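4.2 Changes in the work at the returns desk

Before the new process was introduced, the returns room at Trullberg was run by four people on each shift. They emptied the crates, checked every book for damage, and made stacks on the tables according to the size and the destination shelf. The staff called this last part "building". In the interviews it came back again and again, more often than we expected when we prepared the question list. Henk Verhoeven, who has worked in the room the longest, told us that he could build for two hours while thinking of something else, and that he liked this. Godelieve Jansen said the opposite: for her it was the part of the day that hurt the wrists.

In the present arrangement, part of the building is recorded with hand-held grippers. The workers pick up and place the books with the tool in place of their fingers, and the recordings are used to train the arm that Vestik will install at the second table. The work is therefore the same work, but it is done more slowly and with another kind of attention. A worker must think before each grasp about the thickness of the book and about what lies under it. Pieter Van den Broek described it as learning to write with the other hand.

The slower speed had consequences which the management of Trullberg did not plan. During the observed weeks, 2,126 books passed through the recording table, and 605 of these were marked by the workers as "difficult". The label was free, and each person used it in his or her own way. After a group discussion in December, the workers agreed on a short written rule. A book is difficult when it must be grasped a second time, when the cover slides on the book below, or when the worker has to hold the stack with the free hand. Ming-te Lau, the shift leader, kept the rule on a card at the table and changed it two times at the request of the others.

We consider this card important. In the old process the knowledge about the books was in the hands of the workers and it was seldom spoken. A new colleague learned it by standing next to an older one. With the recordings, the same knowledge had to be put in words, and the workers began to disagree about it in a useful way. Verhoeven and Jansen, for instance, had a long disagreement about children's books. Verhoeven wanted them on top of the stack, as the glossy covers slide easily. Jansen preferred to put them between books with a rougher cover, where they are held from both sides. Both ways were finally permitted, and both appear in the recordings.

Figure 3 shows a mixed stack of this kind at the recording table. A picture book with a glossy cover lies at an angle between other books, under one with a felt-like cover, and the red book below extends out toward the open gripper. For an experienced person such a stack asks for no decision at all. With the gripper, the angle of each cover matters, and so does the part of the lower book which is left free.

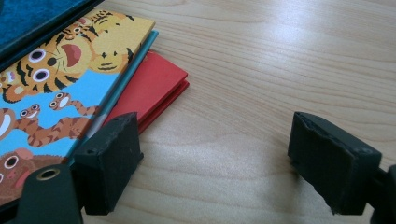 Figure 3. Mixed stack of books on the recording table, with the two foam-padded fingers of the hand-held gripper open in front.

The question of who owns this knowledge was raised by the workers themselves. Van den Broek asked in the second interview if his recordings would still be used after he left the company. At that time no one could answer him. The contract with Vestik spoke about "session data" and did not mention the persons who produced it. Ozan Tuncer, who represents the staff in the talks with the management, has since obtained that each worker can ask for the list of his or her own sessions — some 629 sessions in total at the end of our study — and can have a session removed within 7 days of recording it. Three of the workers have asked for their list. The right of removal has not been used until now.

The effect on the social side of the room is less clear. The recording table has place for one person, while the old tables were used in pairs. Jansen reported that she talks less during the shift, and she regrets it. Verhoeven still does his two hours of building at the old table in the early morning, before the recording starts, and the shift plan was adapted so that he can continue to do this.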